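# Snack boxes for the Stesmont walk

On this page I put together my notes from the packing at Witine. We are a small walking club, and each year in February we go up to the Stesmont hut and stay there for one night. The food is packed the evening before, in the back kitchen, and this page is for the members who asked how we do it.

The list was made by Liesbeth Coppens. She has done it for 7 years and she knows who eats what. This time we were 4 at the packing: Liesbeth, Rafsan Khan, Elisa Galli and me. We began after supper and it took us almost until ten o'clock, mostly because the kettle was on all the time and everybody wanted to talk.

The rule is simple. Every walking group has its own box, and the box goes into the car of that group. Heavy things are kept for the rucksacks, and the box is only for snacks, so it can be carried with one hand from the car to the hut door.

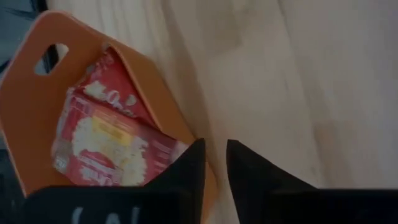

*Orange box, two red packets inside. The front one has a puffy snack, a bit like popcorn, on its picture.*

I like these boxes very much. They have an opening in the end for the hand, and you see at once what is inside without taking off a lid. Before, we used paper bags, and in the rain of my first year the bottom of one bag fell out on the path. Rafsan still reminds me of it.

About the crinkly packets I have one piece of advice: put them in last. They take much room for their weight and they don't like to be under a bottle or a tin. Elisa puts them in at a slant, against the side, and then there is still space for the fruit when it comes from the shop in Drukia.

For those who want to know the costs, the snacks for the whole weekend came to 320 with the fruit and the biscuits. The receipt is in the blue folder. Please do not take it home, Liesbeth needs it for the club book.

After the walk, the boxes come back to Witine. Please wipe them inside, the crumbs go into the corners and it is not nice for the next person. Unopened packets can go back on the shelf next to the tea.

If you have your own pictures from the packing or from the hut, please send them to me and I will add them here. Nest Rowlands has promised some of the path above Monti, where the old signpost stands.

Cinzia Melis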